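Week 5: What do product tests tell us?

Consumer Evidence and Everyday Claims
Course handout, revised 6/5/24

Read this before the seminar. It covers the same ground as the lecture but not in the same order, and it leaves out the history of advertising regulation, which you can get from the reader. Bring a claim from a packet, label or leaflet you have at home. Last year too many people brought shampoo, so please look further than the bathroom shelf.

1. The shape of a claim

Most claims on household goods have three parts: a thing, an effect, and a comparison that has gone missing. "Keeps whites whiter" is the usual example. Whiter than what? Than they were before washing, than they would be after washing in plain water, than they would be after washing in the rival powder? The reader fills the gap, and tends to fill it with the most flattering answer.

I want you to get into the habit of writing the missing half down. Take the claim, put it at the top of a page, and under it write every comparison it could be making. Then strike out those that would be false or that nobody could test. What remains is often so weak that a tap and a bucket would pass.

The word "up to" needs a mention of its own. A stain remover that removes "up to 100%" of stains has promised you nothing at all. It has set a ceiling. A product that removed no stains whatever would still be inside it. The same goes for "helps", "can" and "designed to". I don't say these words are always used in bad faith. Somebody in a legal department probably insisted on them. But you should read them as the lawyer does.

2. The Ditska trial

The case we'll work through is the Ditska fabric trial, a summary of which is in your reader. Ditska sold a rinse for coloured cloth and claimed that it "protects colour wash after wash". The trial behind the claim used 204 households. Each was sent a bottle and a form, and asked after five washes whether their clothes looked brighter, the same, or duller. Of those households, 118 returned the form. Of the 118, 57 ticked "brighter".

The leaflet said that "nearly half of users saw brighter colours". Work it out. Fifty-seven out of 118 is a little over 48%, so the sum is fair as far as it goes. Fifty-seven out of 204 is a little under 28%, and that is the figure you get if you count everyone who was sent a bottle. Neither number is the true one. We don't know what the missing 86 households thought. They may have been delighted and busy. I doubt it, but doubting isn't evidence either, and you'll lose marks if you write as though it were.

There was no second group. No household was given a bottle of coloured water with the same label on it. Without that, we can't separate what the rinse did from what people expected it to do, and people who have been posted a free bottle and told it protects colour are in a generous mood.

Notice also that the claim and the question don't match. "Protects" means that fading is slowed. The form asked about brightness. Cloth can be well protected and look no brighter at all; in fact "the same" would have been the best possible result for a rinse that did what it said. I have read the summary several times and I still can't tell whether the authors noticed.

3. Judging colour by eye 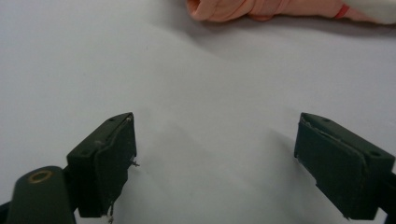

Colour is a poor thing to ask people to remember. The Ditska form wanted households to compare a garment in their hands with the same garment as it had been several washes earlier, and memory for shades is bad even when we feel sure of it. A comparison made side by side is much easier. Nobody needs training to say that the narrow band on the pink cloth is a deeper red than the cloth it goes round, with the two touching. Take one of them away for a month and ask which red it was, and the answers will wander. A decent trial would have kept an unwashed piece of each fabric in a drawer and had someone hold the two together, in the same light, without being told which was which.

The light matters more than students expect. A shirt looked at under a kitchen bulb in April and by a window in summer is, as far as the eye goes, two different shirts. The background matters as well. A pale cloth looks darker on white than it does on navy. If a trial report doesn't say where and under what light the judging was done, assume that it wasn't controlled.

Instruments get round some of this. A colour meter gives a number, and the number doesn't know who paid for the bottle. But be careful here too. A meter can pick up a difference that no wearer would ever see, and a firm may then announce a "measurable improvement". Measurable by whom, and does anyone care? You want both: a difference that can be measured and one that a person can notice.

4. The independent laboratory

Sarmiento, whose test report is the second item in the reader, describes itself as an independent testing house. It is paid by the firms whose goods it tests. That doesn't make its results false. Somebody has to pay for testing, and the work in the report looks careful to me. What the arrangement does affect is which results we get to see. A firm that commissions four tests and publishes one hasn't told a lie in the one it published.

So when you read "independently tested", ask four questions:

Who paid?
Who chose the question?
Who could have stopped publication?
Were there other tests?

You'll seldom find an answer to the last. Write "not stated" and move on. Do not guess.

The Itton report is better on this than most. It lists the tests that failed as well as those that passed, and gives the washing temperature, the water hardness and the number of pieces for each. It is also very dull, and I suspect that is why it never made it on to a packet. Compare its second table with the whole of the Ditska leaflet and see which one you could repeat at home.

5. Against easy scepticism

Some of you enjoy this week too much. It is easy to sit at the back and say that all of it is rubbish. That is no more use than believing everything, and it takes less work. The Ditska rinse may protect colour very well. A bad trial leaves us where we were before it; it doesn't prove the opposite. In the essay I am looking for people who can say what a claim would need in order to be believed, and who would then believe it.

I'd apply the same to my own material. My guess is that most rinses do very little beyond what a cooler wash would do. I have no trial to offer you in support, so treat it as a guess.

6. For the seminar

Read the Ditska summary and the Hisadville complaint, which is short. Hisadville argued that Ditska's leaflet misled buyers, and was itself selling a rinse at the time. Decide whether that second fact should change your view of the first, and be ready to defend your answer.

Write out the missing comparison for the claim you bring. One side of paper is plenty.

Sketch a trial that could have shown the Ditska rinse didn't work. If you can't think of a result that would have counted against it, start again with a narrower claim.

The essay title will be handed out at the end. Late essays go to the office and not under my door.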